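Tildale Home Help > Kitchen > Surfaces

Dull ring on polished marble after vinegar spill, can I fix it myself?

Posted by Inês Gouveia

The counter is polished brown marble with white veins, fitted by the previous owners, so I have no paperwork. A bottle of vinegar leaked overnight and left a dull ring 85 mm across. Dish soap, baking soda paste and a Garside stain poultice made no difference. The ring can't be felt with a fingernail. It only shows when the light comes in low from the window. Is this a stain, and do I need to call someone?

Carol Naylor
Moderator, 927 posts

It is an etch. Acid dissolves the calcite at the surface and the polish goes with it. A poultice draws out oil or dye, so it will do nothing for this.

If you can't feel an edge, use marble polishing powder. Tape off the area, wet it, add a teaspoon of powder and work it with a damp white felt pad on a low-speed drill. Keep the slurry wet. Stop after two minutes, wipe, rinse, dry and look at it from a low angle. Repeat if needed. Deeper etches have to be honed with diamond pads before the powder will bring up any shine.

Test under the toaster first. Some resin-filled slabs polish unevenly along the veins.

Trevor Kettle

I used car wax on mine. Looked fine for a month or so.

Lionel Wragg

Wax hides an etch until it wears off, and it may yellow. Carol's method is right. I did a patch by hand with Kornholm powder and a felt block, and it took around 40 minutes. Sealing afterward helps against oil and wine but does not stop acid. Salt and pepper can sit out on the stone. Keep vinegar and lemon on a tray. 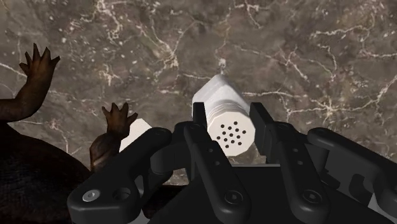

Page last changed: 2/1/21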